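4. Reveal order and early attachment

4.1 Why the reveal matters

The most exciting part of working with the Lello material was finding how much happens before anyone dances. Lello is a celebrity dance contest, and like most shows of its type it names its contestants one at a time in the weeks leading up to the first broadcast. Earlier work on dance contests has mostly treated this period as publicity and started the clock at the first live show. We start it at the first name.

Odureck, the channel that airs the show, named all 10 contestants between April and the start of the season. Names came out singly on the morning program, except for one pair announced together on a radio breakfast slot. The pair turned out to be a gift to us. Two contestants sharing one announcement let us look at how viewers split their interest when the channel gives neither name priority, and we come back to this in Section 4.4.

4.2 Material

We drew on two sources. The first is the Nulness message board, where Lello fans have kept a running thread for each season since the show began. Naheed Khokhar collected every post in the reveal thread up to Aug 18, 2020, when the board's moderators closed it and opened the thread for the launch show. After removing duplicates and posts made up only of a quotation, 3194 posts remained. The tone is lively and very funny in places, and anyone who thinks of reality television audiences as passive should spend an evening reading it.

The second source is a viewer panel of 700 people, recruited by Solange Bailly. Panel members filled in a short form after each announcement, saying whether they had heard of the person, how far they expected that person to get, and whether they could see themselves voting for them. The last question was borrowed word for word from Bailly's earlier study of singing contests, so the two sets of answers can be laid side by side.

Posts were coded by Ostap Marchuk and Hanna Marchuk working apart, using the Mykhailiuk scheme for fan talk. The scheme sorts each post by its main move: recognition ("I loved her on the quiz"), prediction, complaint, partner matching, or play. We added one category of our own, "defense," after a first read showed how often posters stepped in to speak up for a contestant someone else had just dismissed. Where the two coders disagreed, Maksym Harasym read the post together with the five before it and made the final call. Most of the disagreements were between complaint and play. Fans of Lello grumble for fun, and a post reading "well that's my autumn ruined" can be either one depending on who wrote it.

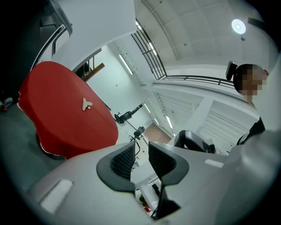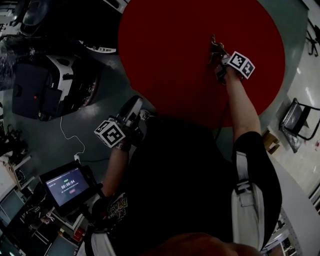 Figure 2. Red cloth cover with a small white logo (first view); a person leaning over a large round red mat, seen from directly above (second view). Both taken in the same place.

4.3 Naming and recognition

The first name announced drew more posts than any other, and it drew them from people who then stayed in the thread. This held even though the contestant in question, a retired swimmer, was not the best known of the group. Panel members who said they had never heard of her were still talking about her three announcements later. The soap actor named sixth, who was recognized by far more of the panel, got a burst of happy posts on the morning itself and then very little until the partner pairings came up.

We think the early names benefit from empty space. When only one contestant is known, every guess about costumes, music, partners and likely disasters has to be tried out on that one person. Posters on Nulness had the swimmer dancing a tango to a weather report theme within an hour. By the sixth name the same jokes were being spread over a crowd, and the later arrivals had to fit into stories that were already moving.

Recognition posts followed a different path. They peaked fast for every contestant and fell away by the next day, whatever the order. A typical one names a program the poster remembers, gives a quick verdict, and ends there. They are warm, but they do not seem to lead anywhere: posters whose first comment on a contestant was coded as recognition were less likely to mention that contestant again than posters who opened with a prediction or a joke. We did not expect this at all and reread the whole recognition set to check it. The pattern stayed put.

Defense posts were the real surprise. In all, 51 posts received this code, a small share of the thread, but they cluster beautifully. Almost all of them concern two contestants, a former newsreader and a comedian, both of whom were greeted with groans when their names came out. In each case a poster who had shown no earlier interest objected to the groaning, others joined in, and a little camp formed. The newsreader's camp gave itself a name and was still using it when the thread closed.

The panel answers show something similar from the other side. After the newsreader's announcement, her expected finish was the lowest of anyone named up to that point, yet willingness to vote for her was close to the middle of the group. Panel members were able to hold both thoughts at once. "She'll be terrible and I'm voting for her every week" appears in one form or another in a good many of the open comments, and we find it a charming summary of how the voting on this kind of show works.

4.4 The double announcement

The two contestants named together on the radio, a chef and a children's presenter, had been scored almost equally for recognition. Their paths split within a day. The presenter picked up partner-matching posts right away, with fans debating which professional would suit his height, while the chef gathered mostly food puns, coded as play. Both sets of posts kept coming for the rest of the reveal period, and neither contestant seems to have lost out by sharing the slot.

Many posters went on treating them as a unit. They were compared to each other far more than to the rest of the cast, and several long exchanges imagined them in a season-long rivalry with no basis in anything the channel had said. Harasym's suggestion, which the rest of us have come to like a great deal, is that a shared announcement gives fans a ready-made relationship to play with. The swimmer had to be imagined alone; the chef and the presenter came with a scene partner.

We cannot separate the effect of the pairing from the effect of radio. The radio audience is older, and fewer Nulness posters heard the announcement as it went out, so most met it secondhand through a clip. A season with one double reveal on television and another on radio would let us pull these apart, and we would be delighted to see one.

4.5 Limits

Nulness posters are devoted fans and write more than casual viewers would ever want to. The panel helps with this, though panel members were asked about each contestant by name and so gave thought to people they might otherwise have ignored. Reveal order was also chosen by the channel, presumably with care, and a strong opening name may have been placed first for reasons we cannot see. Section 5 takes up the launch show, where the partner pairings were announced and several of these early camps were tested for the first time.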